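“盐放到你觉得够了为止”：和 Widad Shboul 聊手写菜谱

2021-02-11

约 Widad Shboul 聊天之前，我在电话里问她需要准备什么，她说什么都不用，早饭少吃一点就行。我没当真，照常吃了两片面包、一个鸡蛋，结果一进门，炉子上已经煮着小扁豆，烤箱里有东西，窗台上还晾着一排饼。她看了看我，大概从脸上就看出我吃过了，叹口气，给我倒了一杯薄荷茶，说那我们就慢慢来，上午长着呢。

Widad 住在 Savuvetti 老码头后面的一条坡路上，房子窄而高，厨房在二楼，书房在三楼，中间那段楼梯她一天要走很多趟。楼上放的是菜谱。确切地说，是别人家的菜谱：写在练习本背面的，写在药盒上的，夹在课本里的，还有一张写在一条旧围裙的衬里上，用的是圆珠笔，洗过很多次，字迹已经成了淡紫色。她把它们一份一份收进纸袋，编了号，到我去的那天，一共 407 份。这个收集手写菜谱的小项目叫 Plenura，名字是她自己编的，她说念出来嘴里像含着一口汤。

“最开始我哪里想过做什么项目，”她说，“我只是想找回我姨妈的一道酿西葫芦。”

姨妈去世以后，家里人分了她的东西，谁也没要那本菜谱，因为所有人都以为别人拿了。等到有一年过节，大家围着桌子说起那道菜，才发现本子不见了。Widad 给六个表亲打电话，得到六个不同的版本。有人坚持要放干薄荷，有人说姨妈一辈子没碰过干薄荷，还有一位表哥在电话里激动起来，说里面根本没有米。“没有米！”她讲到这里还是很生气，把杯子放下了，“酿西葫芦里没有米，那里面酿的是什么呢，酿的是他的脾气吗？”

本子后来找到了，在一位邻居家里，垫在缝纫机的一只脚下面。翻到那一页，上面只有四行字，最后一行写的是：盐放到你觉得够了为止。

我问她当时是不是很失望。她想了一会儿，说失望了大概一个下午。“到了晚上我忽然觉得，她写给谁看的呢？她写给一个已经会做这道菜的人，多半就是她自己。她怕忘的只是顺序。盐多少她怎么会忘。所以我要是想读懂这四行字，我就得先知道那个厨房里的人都知道些什么。”

这大概可以算是 Plenura 真正开始的地方。她先在自己那条街上问，后来在 Mittal 贴了一张条子。Mittal 是坡下面的杂货铺，卖香料、灯泡和邮票，也替人收包裹，街坊们买东西时总要在柜台前站很久。条子上写着：您家里有没有一张看不懂的菜谱？头一个月只来了两个人，其中一位还是来问她收不收旧杂志的。到了五月，来的人忽然多起来，据说是有位老太太在理发店里讲了这件事。

“理发店比报纸管用，”Widad 说，“我以后有什么消息，都先去剪头发。”

说到这里炉子上的定时器响了，她起身去看扁豆，顺手从柜子底下搬出和面的家什，说反正嘴闲不住，手也不要闲着。我本来想帮忙，被安排去剥蒜。后面这一个多钟头的谈话，有一半是背对着我说的，录音里夹着水声和揉面时桌子轻轻的吱呀声，我回家整理的时候倒觉得很好听。

谈到面团，她的话格外多。在她收来的菜谱里，做饼和做面包的占了很大一部分，可是几乎没有一份写明要用多少水。写的人用的是家里的器皿：“绿杯子一杯半”，“装到大碗的裂缝那里”，“父亲的茶杯，不要母亲的”。杯子早就碎了，碗也不知去向，剩下的数字就像一把没有锁的钥匙。

“你知道最让我头疼的是哪一份？”她问。那一份写着：面粉倒到碗的肩膀。“碗的肩膀在哪里！我问了寄菜谱来的那位先生，他也不知道，他说他妈妈这样讲，他就这样点头。我们家里找了各种各样的碗来试，搪瓷的，陶的，塑料的，全试过。最后是他姐姐从乡下打电话来，说那只碗中间有一道棱，棱就是肩膀。你看，就差这么一句话，一个家的面包就没有了。”

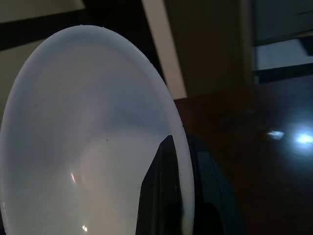 半透明的白色塑料大碗，和面、拌馅都用得上的那一类。

我问她，既然这么麻烦，为什么不干脆请写的人重新称一遍，用克数记下来。她笑了，说这正是她和 Shalini 吵得最久的一件事。

Shalini Tomar 是 Plenura 的另一半。她原先在 Teston 教化学，搬来 Savuvetti 以后在 Mittal 看见那张条子，带着祖母的一份腌芒果方子上门，坐下来聊了一个下午，走的时候把 Widad 的厨房秤调准了。从那以后，凡是收来的菜谱都由她们两人一起试做，Widad 凭手感，Shalini 拿秤在旁边称，一边称一边记。那天她中午前后才到，进门先洗手，然后很自然地接过我手里的蒜，看了一眼，又重新剥了一遍。

“我不反对手感，”Shalini 说，“我反对的是把手感说得很神秘。她抓一把盐，我让她抓三次，三次都放在秤上，差得很小。那这就是一个可以写下来的东西。写下来，别人就能学。我祖母的方子差点就断了，原因就是家里人人都说，哎呀，这个学不来的，要看手。”

Widad 在旁边听着，等她说完，慢悠悠地补了一句：“可是芒果每年都不一样。”

“芒果是每年都不一样，”Shalini 说，“所以我写的是一个范围。”

她们显然这样争过很多回，两个人都争得很舒服。最后定下来的办法是，每份菜谱印两遍：左边一页照原样排，连错字和涂改都留着，右边一页是她们试做以后的版本，有克数，有时间，也有“如果面团粘手就再等一等”这样的话。至于原稿里读不懂的地方，右边就老老实实写上“不明”。我翻了翻样稿，“不明”还真不少，有一份炖羊肉，光“不明”就占了小半页，最后一句是原主人写的：其余照旧。

我问她们，试做失败的时候怎么办。两个人对看一眼，Widad 先开口，讲了一种加了茴香的硬饼。那张方子来自一位老先生，他记得小时候的饼是脆的，放在铁盒里能放一个冬天，可她们照着做了好几炉，出来的都软。改火候，改油，把糖减掉，还是软。后来 Widad 带着一包软饼去看他，一边道歉一边请他尝。老先生吃了一块，又吃了一块，然后说，对，就是这个味道，脆是因为我们家的饼总要放到很久以后才舍得吃。

“我回来告诉她，她气得一晚上没跟我说话。”Widad 说。

“我是气那四炉饼，”Shalini 说，“油很贵的。”

那几炉饼最后都送到了 Mittal 的柜台上，谁来买邮票谁就拿一块。

快到午饭的时候，聊到了吃饭这件事本身。我一直以为收菜谱的人最关心的是怎么做，Widad 却说，她后来越来越想问的是怎么吃：谁先动手，谁坐在哪里，哪道菜要分，哪道菜绝不能分。她现在每收一份菜谱都要附一张小表，只问八个问题，头一个就是“这道菜是盛在什么里端上来的”。有人写大铜盘，有人写锅直接上桌，有一位女士写了整整两页，讲她婆婆家平常各用各的旧碟子，颜色花纹都不成套，只有她头一回上门那天，桌上每个人面前都是一样的白盘子。她说自己当时紧张得要命，什么味道也没吃出来，只记得盘子真白，一点儿汤汁滴在上面都看得清清楚楚，她就一直拿面包去擦。

“菜呢？菜就写了三行，”Widad 说，“可是那两页盘子，我读了好多遍。那道菜后来我做的时候，也一定要用白盘子盛，换了别的就觉得不对，你说这算不算也是配料？”

Shalini 说不算。

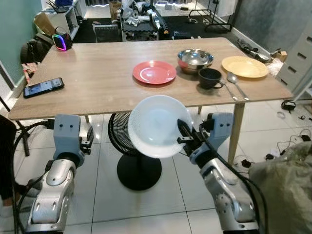
木餐桌前，一只圆圆的白盘子。

午饭我还是吃了，而且吃得不少。扁豆汤上淋了一勺炸得焦黄的洋葱，饼是热的，撕开的时候要用指尖捏着，嫌烫又舍不得放下。还有一小碟腌芒果，Shalini 推到我面前的时候特意说明，这是按去年的那个范围做的。我吃不出范围，只觉得酸得眼睛眯起来，接着又想再来一口。

席间我问 Widad，小时候在家里学做饭是什么样子。她说八岁以前不许她碰炉子，只许她坐在面粉口袋上看。姨妈做饭不讲解，也不喜欢别人问，问多了就递给你一把要摘的香菜，手忙起来，嘴就停了。她就这么看了好些年。“所以你问我跟谁学的，我说不出来。我是先会看，再会做的，中间隔了很久。我结婚以后头一回自己包葡萄叶，手一下子就知道往哪边折，我吓了一跳，站在那里想，这是谁的手呀。”

她把这段讲得很平常，讲完就去添汤。我倒是好一会儿没有说话。

Plenura 的第一本集子打算印 1000 册，先放在 Mittal 和镇上的图书馆，再给每一位寄来菜谱的人送一本。封面还没有定，Widad 想用那条围裙衬里，Shalini 嫌字看不清，怕人家以为是一块抹布。印刷的钱凑得差不多了，还差校对。有几份菜谱是三种文字混着写的，一句话走到一半就换一种，“切洋葱”用这种，“小心眼睛”用那种，她们得找人一句一句核对，又不想把它们全改成一样的。

“有人跟我说，统一一下吧，统一了好读，”Widad 说，“我说那位太太在厨房里就是这样讲话的，骂孩子用一种，疼孩子用另一种。你都给她改成一种，她还怎么疼孩子呢？”

我又问起姨妈的酿西葫芦，现在到底做成了没有。她说做成了好几种。按那四行字做一种，按六位表亲的说法又各做一种，有一年过节她全端上桌，让大家蒙着眼睛尝。投票的结果她不肯告诉我，只说那位坚持没有米的表哥吃得最多，吃的还是有米的那一盘。至于干薄荷，她查到最后也没有定论，姨妈的邻居说有，姨妈的女儿说没有，两个人都在那个厨房里站过几十年。右边那一页，她写的是：不明，随您。

下午她们要试一份新收来的方子，是一种用酸奶和的面，方子背面抄着半首歌词，另一半不知道在哪里。Shalini 已经把秤拿出来了，放在桌角，按了几下归零。Widad 让我走的时候把窗台上的饼带走几张，用布包着，别用塑料袋，塑料袋一捂就软了。我照办了，下坡时路过 Mittal，柜台后面的人看见布包，问我是不是从她们那里来的，又问今天是什么饼。我说不上来名字，掰了半张给他。他嚼了嚼，说盐刚好。

手里还留着看不懂的老菜谱的读者，可以把抄件或者照片送到 Mittal 的柜台，写上“给 Widad”就行。原件请自己留着，她特别嘱咐我加上这一句。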